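The week the left arm kept letting go

I promised a few of you a proper write-up of what happened with the paper job, and it's taken me until 1/22/22 to sit down with a cup of tea and do it. Sorry! It's been a long fortnight.

If you're new, the short version is that I look after a pair of small robot arms that sort coloured paper at one end of our workshop. Two arms, one table, sheets of orange, green and cream that need picking up one at a time and squaring off into piles. The program that tells the arms what to do is called Ryu (Njoroge Tanui named it, don't ask me, I've asked him twice). It had been running nicely since before Christmas and I'd got a bit smug about it.

Then on the Tuesday morning I came in, opened the log, and found 307 dropped picks overnight. A normal night is 16. So that was my porridge ruined.

Now, a dropped pick on its own is no great drama. The gripper closes, it thinks it's got a sheet, it lifts, and the sheet isn't there. It tries again. What bothered me was that when I looked closer, nearly all of them were on the left arm, and nearly all of them were on the top sheet of a pile. The right arm was plodding along as if nothing had happened.
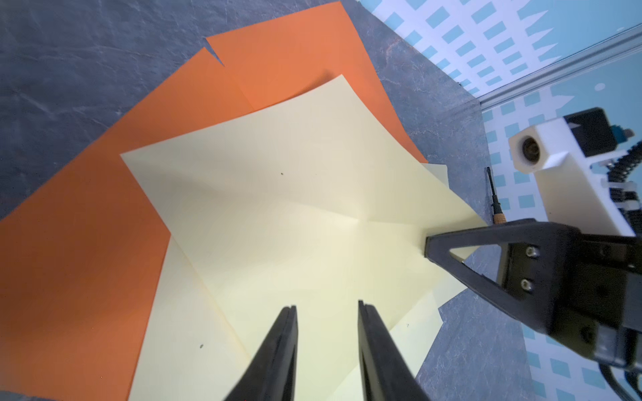 Both arms in on the orange and cream. Look at the middle of that cream sheet.

See how it isn't flat? There's a shallow crease across it and a bit of a peak to one side. I blamed the paper straight away. We'd changed supplier just after New Year, from Sallden to Cestolon, and the new stuff felt thinner to me, and I went round telling everyone who'd listen that we'd been sold rubbish. Milagros Cisternas very patiently fetched what was left of the old paper from the cupboard and put it in front of the left arm. It dropped that too. So I owe the Cestolon people an apology, which they'll never know about.

Next I blamed the fingers. They wear, they get shiny from rubbing on paper all day, and shiny fingers don't grip. I wiped them down, ran a batch, no change. Swapped them for a fresh pair, ran a batch, no change. That's two hours I'm not getting back, and I lost a screw down the back of the bench in the process (still there, I expect).

By the afternoon I was cross enough to do what I should have done first, and just stand and watch the thing. I took most of the paper off, spread a few sheets out on their own and stepped it through slowly, a move at a time.

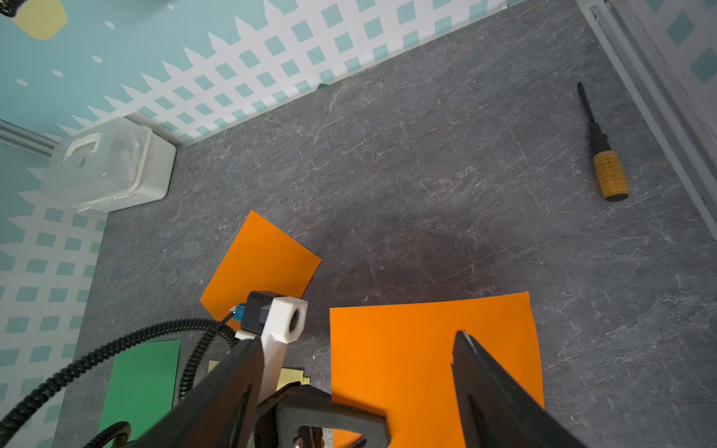 Spread out for the slow run. The screwdriver had become a permanent resident by then.

And there it was, sort of. I was watching the left arm come down, and it was stopping in a slightly different place each time. Only a whisker. On a box or a block you'd never notice, but with a single sheet of paper a whisker is everything. Too high and the fingers close on air. Too low and they push into the sheet and rumple it, and then the next go is even harder because the paper's got a hump in it. My creased cream sheet was the result of the fault all along and I'd been treating it as the cause.

I rang Soon-im Ha, who knows far more about motors than I do, and she asked me one question: does it get worse the longer it runs? I went back to the log. 3,696 picks over the night, and the first 1,286 were absolutely fine. After that it went downhill steadily until breakfast. She said "loose coupling" before I'd finished reading it out.

She was right, too. There's a little clamp inside the left wrist, supplied by Zoltberg, with a screw that wants a dab of thread lock on it. Mine had none. I fitted that clamp myself in April and I can picture exactly the moment I thought, I'll just nip it up for now and do it properly later. Later never came. The screw had been backing out a tiny bit at a time, and once it was slack enough the wrist could slip on its shaft and the arm had no idea where its own hand was.
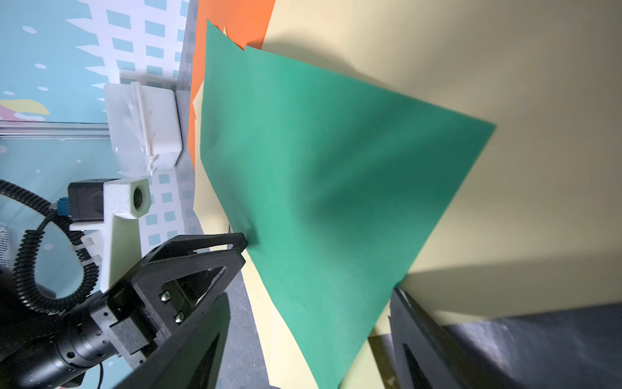 The bit that worried me more

The dropped paper was annoying, but I keep thinking about the safety side. An arm that's wrong about where its hand is will carry on quite happily being wrong. Ours has a force limit, so it ought to stop if it meets something solid, and I've always leant on that. But when Lai-ching Tsao and I went through the settings together on the Thursday, we found I'd turned the left limit up in December, during some testing, and not put it back. Slack wrist, raised limit, and me reaching in to tidy sheets between runs. I didn't enjoy that conversation much.

Nobody was hurt and nothing got bent. Still, I've changed a few things. Power goes off at the wall before hands go in, every time, even for a two-second job. The force limits are written on a card taped to the cabinet, so anyone walking past can check the screen against it. And Ryu now stops and sulks if either arm drops more than a handful in a row, where before it would have kept trying till the cows came home.

Shayne Treloar has also asked for every clamp on both arms to be taken apart and done again with thread lock, and he wants to watch me do it. Fair enough! I've done the left one and it's held so far. The right one is Monday's job, once the new tube of the stuff turns up.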